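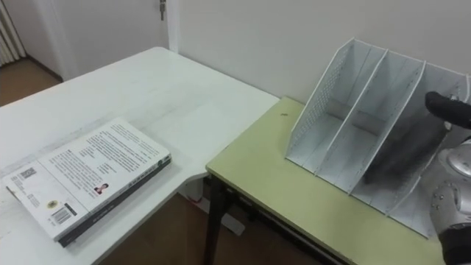
4. Handling of books and printed matter

This section is valid for the Trekus two-arm station with Ollus hands, when it is used for moving books between a table and a file holder. It replaces the loose sheet which was delivered with the first stations. Please read section 2 (Emergency stop) and section 3 (Homing of the arms) before you start. Persons who have not signed the list for section 2 may watch, but they may not operate.

4.1 Preparing the tables

1. Put the two tables together so that they touch. They may have different heights, and they may meet at an angle. Both must stand firmly on the floor.

2. Lock the castors of the robot base, if your version has castors.

3. Press with your hand on each corner of both tables. If a table moves, correct the feet and test again.

4. Place the file holder on the second table with the open side towards the robot. A small turn to the left or right is allowed. The front edge of the holder must not stand out over the edge of the table.

5. Remove cups, bottles and all objects of glass from both tables. Paper may remain on the table if it lies flat.

Note: The station does not need tables of the same colour. A clear difference in colour makes it easier for the operator to judge the edge in the head camera view.

Caution: The seam between the tables is a place where fingers can be crushed if a table is pushed by the arm. Do not hold on to the table at the seam while the drives are on.

4.2 Choosing the books

Paperbacks and hardcovers are both permitted. A book should not be heavier than the limit on the type plate of the hand; this limit is for one hand, and you should keep to it also when two hands are used. Books from a lending library or from a private owner are handled only with written permission, kept in the station folder.

Do not use:
- books with loose pages or a broken spine
- books with metal corners or clasps
- books wrapped in plastic film
- books which are wider than the compartment, measured at the spine

Old scratches and scuffs on a cover are no reason to refuse a book, but write them in the log before the first grip. Otherwise it is not possible to say later if the hand has made them. Imke Sauerland at Ehlers keeps the master copy of the log form, and she asks that the remarks column is never left blank. If there is no remark, write "none".

4.3 Moving a book

1. Lay the book flat on the first table, completely on the top, with no corner over the seam. It does not matter which cover faces up.

2. Check that no person is nearer than 300 mm to the outer reach of either arm. The reach is marked on the floor by the tape.

3. Say "drives on" in a loud voice and wait for the answer of the second person. Then switch on the drives.

4. Bring the first hand to the edge of the book and lift this edge at low speed. Do not push the fingertip under a book with force.

5. Bring the second hand to the opposite side. Close both hands until the grip display is steady.

6. Raise the book until its lower edge is free from the table and from any paper on it. Hold this position before you go on.
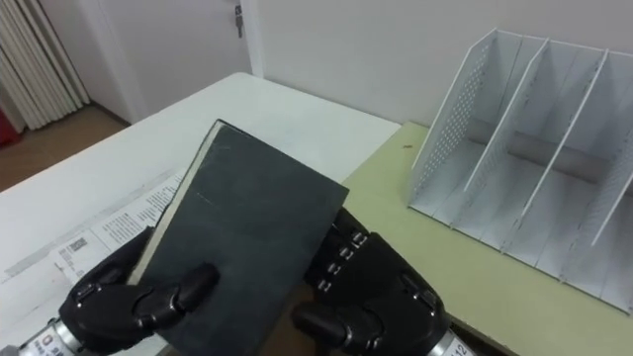 7. Look at the thumbs before you continue. Each thumb should press on a cover and never between the pages. If a thumb has opened the book, lower it to the table and begin again at step 4.

8. Turn the book so that the spine goes first or downwards, according to your work plan. Use the low speed setting for the turn.

9. Move the book over the chosen compartment. Keep it above the highest point of the dividers until it stands in line with the slot.

10. Lower the book. When it touches the base, open the hand slowly and draw the fingers back the same way they came in.

11. Return both arms to the waiting position and switch off the drives before anybody reaches over the tables.

Caution: Never guide the book with your own hand while the robot is holding it. This is valid also when the book is slipping. Let it fall.

Note: If a finger gets caught behind a divider, press Hold, not Emergency stop. With Emergency stop the finger remains closed and the holder can be bent when you free it. If a person is in danger, always use Emergency stop.

4.4 When a grip fails

After 3 failed grips with the same book, stop and take another book. Enter the message number in the log. Message 554 means that the two hands are pulling against each other; open one hand fully, support the book on the table with the other hand, and start again from step 4. For all other messages see the table in section 9.

4.5 Regular checks

Look at the fingertips each day before work, and clean them with a dry cloth. The screws at the finger joints are checked by trained staff only. The finger set is exchanged at 3,877 closing cycles, also if it looks good. The counter is in the Service menu under Hands.

Labels on the wrists must stay in place. When a label can no longer be read, order a new one from Findside and give the number of the arm.

Questions about this section go to Mareike Rathjen, technical documentation.

Status of section 4: 27/08/2018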